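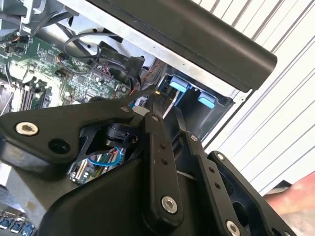

Last round's participants mostly wanted to know whether they would have to understand geochemistry before signing up, and one of them put it bluntly in the feedback form: the sorting was fine, the glossary was not. The glossary has been rewritten. No background in geology is needed.

Call for participants: Drakum zircon classification study

The Szilágyi Laboratory is seeking 25 adults to classify images of zircon grains from the Trollitz drill core. Zircon is a mineral that can survive for billions of years, and the growth bands inside each grain record changes in the melt it formed in. Software sorts most grains reliably. Grains with damaged or overlapping bands still need a human eye.
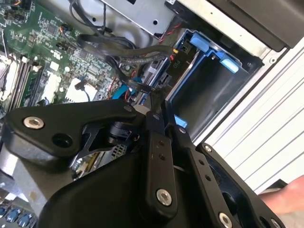
Each participant will be assigned 192 grain images, to be completed online over six weeks beginning in October. Allow around 25 minutes per session. Sessions can be paused and resumed, but a grain cannot be reclassified once its batch is submitted.

Requirements:
Aged 18 or over
Normal or corrected colour vision
A laptop or desktop display — phones and tablets are not supported
Completion of a short training module
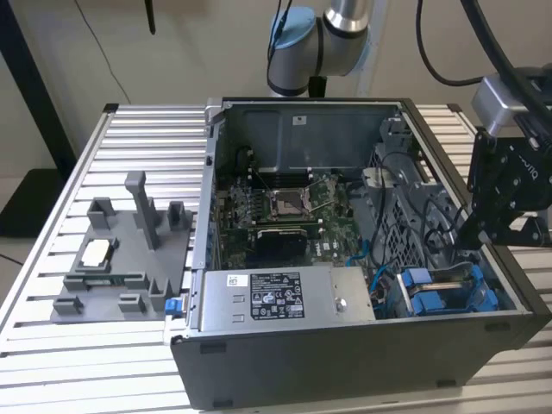 Participants who complete all batches receive an honorarium of $500, paid by electronic transfer. Partial completion is paid pro rata. Classifications will be stored without names and released with the Droder catalogue.

To apply, fill out the form on the Drakum study page. Applications close at 5 p.m. on the last day of September.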